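Flallthorpe's cable and charger drop-off is coming back in July, and I for one am thrilled, because my hall closet can't take much more. If you missed it last year, the idea is simple. You bring in the old cords you've been hanging on to, and somebody who needs one takes it home for free. Whatever's left gets sent off for recycling.

Last year's drop-off brought in 2,863 cords, which still makes me laugh – I'm pretty sure a good chunk of those came from my street! Of that pile, 530 went home with new owners, including a printer cable I'd been hunting for since we moved. The rest went by truck to the Salameh yard out past the water tower.

Ghada Khasawneh is running it again, and she tells me the doors at the old Prutus shoe store open at 9 a.m. and close at 3 (bring your stuff before 2 if you can, the last hour gets nuts). You can drop off power cords, phone chargers, extension cords, TV cables, that kind of thing. No batteries this time, and please no string lights. They jammed up the sorting last year and it took two evenings to pick them all out.
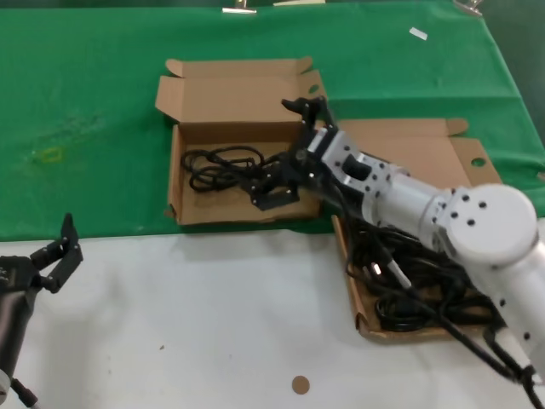 Bilal Karaki would like to see people label things before they come in, even if it's just a strip of masking tape saying "old laptop" or "no clue." He told me he spent most of last summer's event holding up plugs and asking the room. I've promised to do mine, and I've already used up half a roll.

There's a limit of 60 items per household, up from last year, and no limit at all on what you take. The goal is to get 1,000 of them rehomed before the truck comes. I think that's doable if folks stop and look through the bins on their way out – I never do, and then I end up buying the exact cord I gave away.

Parking is behind the building, off the alley. The front lot belongs to Rodum Dental and they do tow.

14 shares | 6 comments

Contact the news desk | © Flallthorpe Neighbor | Back to top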